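Moving a village library of 3,945 books with no van. A thread, because a few people asked how Kerilstead did it.
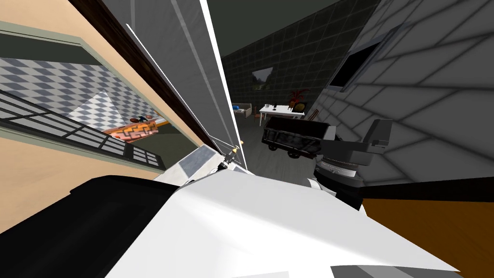
The old reading room lease ended in July. The new place is the former bank on Ninport Road, 200 metres away and slightly uphill.

We had two quotes from removal firms. Both were fair and both were more than we had left after the shelving.

So we carried them. The first thing was to get the stock down. We asked everyone with a card to borrow as many as they liked and bring them back to the new address. The limit of six was lifted for a month.

That shifted a lot of crime and almost no poetry.

Next, boxes. Wine boxes are the right size. Anything bigger and people fill it, then can't lift it. Banana boxes have a hole in the bottom and small paperbacks fall through.

Label the end of the box and not the lid. Once they're stacked you can't see the lid. I knew this and still did the first row wrong.

We numbered by shelf. Box 1 was the top left shelf in the old room, and so on round the walls. The list was kept on paper, with a second copy at my house.

It came to 94 boxes for the adult side. Children's books went separately in crates borrowed from the school, which wanted them back by teatime.

Large print is heavy. Put half as many in.

The shelving came from Kragh. Good solid stuff, but it arrives flat and the bays are 90 cm wide, which our plan had down as a metre. We got an extra bay in by the window and lost the space for the second armchair.

If you're measuring up, measure the skirting board as well. Ours sticks out further than you'd think and the end bay still doesn't sit flush.

The catalogue is on Bandivus. You can change the location for the whole collection in one go, but do it after closing. We did it mid-morning and for an hour every loan in the village showed as overdue.

Apologies again to everyone who got the email.

On the day it was dry until two o'clock. Sack trucks for the boxes, prams for the overflow, and one wheelbarrow lined with a shower curtain. The kerb outside the chemist is the worst bit of the route.

We closed for four days in all. I'd allow a week next time — the books were on the shelves by the second evening, but in the wrong order from Gardening to History.

Local history stayed in its cabinet and went over last, with two people and a blanket.

Still missing: one volume of the parish registers index and the key to the photocopier. If you helped pack, please check your coat pockets.

New hours are on the door. The returns box is the old night safe, so thin books only, please. Hardbacks jam it.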